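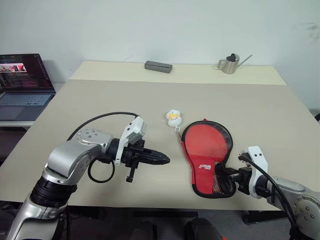 Issue 56

Watering Seedlings Without Drowning Them

Seed starting season is my favorite stretch of the whole gardening year, and watering is the part I get the most letters about. Trays that looked great on day six are flopped over on day nine, or the soil has pulled away from the sides of the cells and water runs straight through. Both problems can be fixed with a little practice and very cheap equipment. Let's get into it!

Start before you sow

Dry seed mix is stubborn stuff. If you fill a tray with it straight from the bag and pour water over the top, the water sits there in beads and then finds one channel down the side. So tip your mix into a bucket first, add warm water a cup at a time, and work it through with your hands. Squeeze a fistful. It should hold together and give up a drop or two between your fingers. If it streams, add more dry mix. If it crumbles when you open your hand, add more water and wait ten minutes before you try again.

Fill the cells loosely, tap the tray on the bench twice, and top up. Don't press the mix down with your thumbs. Roots want the air that's in there.

Sow at the depth on the packet, cover, and put a clear lid or a sheet of plastic over the tray. With the mix already damp you probably won't need to water at all until you see green.

The first week after sprouting

Take the lid off as soon as half the seeds are up. I know it feels too early! The still, wet air under there is exactly what damping-off likes, and once a stem pinches at the soil line you can't save that plant.

From here you have two good ways to water, and I use both.

From above, use a can with a long, narrow spout. A wide rose is lovely on a flower bed outdoors, but on a seedling tray it knocks everything flat and wets every leaf. With a narrow spout you can slip the tip in between the stems and let the water out slowly at soil level. Start pouring off to the side, over the sink or a spare saucer, then move across to the cell once the flow is steady. The first splash out of any can is the hardest to control.

From below, pour water into the solid tray underneath until it comes half an inch up the cells. Leave it for twenty minutes and check the surface. When the top has gone dark, lift the cells out and tip away what's left in the tray. Please don't skip that last bit. Cells left standing in water overnight go sour fast, and you'll smell it before you see it.

Bottom watering is wonderful for tomatoes, peppers, basil and anything with fuzzy leaves. I go from above for onions and leeks, which are tall and skinny and don't seem to mind at all.

How often?

Lift the tray. That's really the whole method. Pick it up right after watering and get a feel for the weight, then pick it up again every morning. When it feels light, water it. After a week or so your arms know the answer as soon as you touch it (mine do it half asleep at 7 a.m.).

Color helps too. Peat mixes go from chocolate brown to a pale tan as they dry. Coir is trickier because the surface can look dry while the bottom is still soaked, so with coir I trust the weight.

A small fan on its lowest setting, pointed past the trays and not right at them, keeps the surface from staying wet and gives you sturdier stems. Expect to water more often with a fan running.

Water temperature and tap water

Fill the can at night and leave it on the bench. By morning it's at room temperature, and the seedlings get no cold shock. Softened water is best avoided, as the salt builds up in such small cells. Ordinary tap water has been fine for me for years.

When to start feeding

Wait for 2 sets of true leaves. The first pair that opens is the seed leaves, and they don't count. Then mix a liquid feed at a quarter of the strength on the label and use it every third watering. If you see a white crust on the soil, go back to plain water for a week and let some of it run out the bottom.

What I grew this time

Last spring I ran 581 cells through the porch, and my biggest success was a frilly lettuce called Plosel that came up in four days and never sulked once. The Leung peppers were slow, slow, slow. I nearly dumped the tray on day 18, and on day 19 there they were! If your peppers are dragging, put them somewhere warmer and keep the mix barely damp while you wait.

Quick fixes

Green fuzz on the surface: you're watering too often. Scratch it up gently with a fork and let the top dry.

Tiny black flies: same cause. Switch to bottom watering and put a thin layer of coarse sand over the mix.

Leaves curling under with dry edges: the tray is drying out between waterings, or the light is too close. Check the weight first.

Water running straight through: the mix has shrunk. Bottom soak for an hour, drain well, and it will swell back to the sides.

Next issue: potting up tomatoes, and why I bury them up to their necks.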